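## 3. Entering films in the festival programme

Have the entry form and the screening copy ready. Wavside accepts entries until the programme is locked in January.

1. Sign in to Wavside and open **Programme > Films**.
2. Choose **Add film** and type the title, country and running time.
3. Write a synopsis of up to 200 words. Longer text is cut without warning.
4. Pick a hall. The main hall seats 1,055 — smaller halls are listed under **More**.

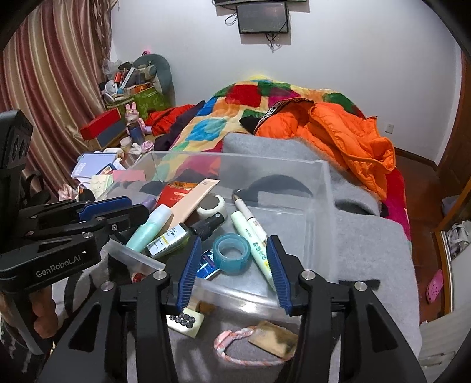
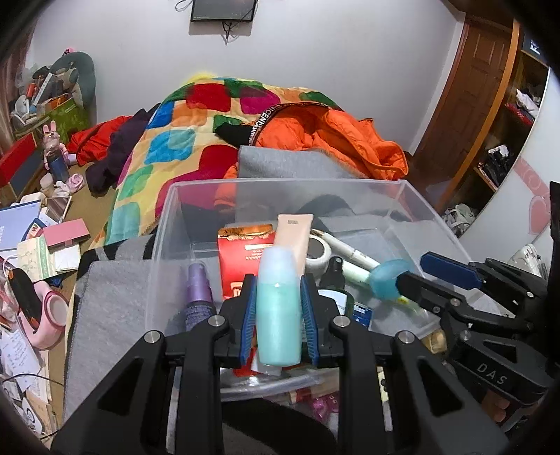 5. Set the start time and leave at least 17 minutes before the next film in the same hall.
6. Add guests under **Q&A**. Enter names exactly as they should be printed, accents included (Géza Szénási, Kamil Hubáček).
7. Press **Save draft**, then send it to the programme editor, Maham Virk.

**Note:** A film can have up to 3 screenings. Enter each one separately.

**Caution:** Deleting a film also deletes its ticket types. To take it off the public page and keep the tickets, use **Hide**.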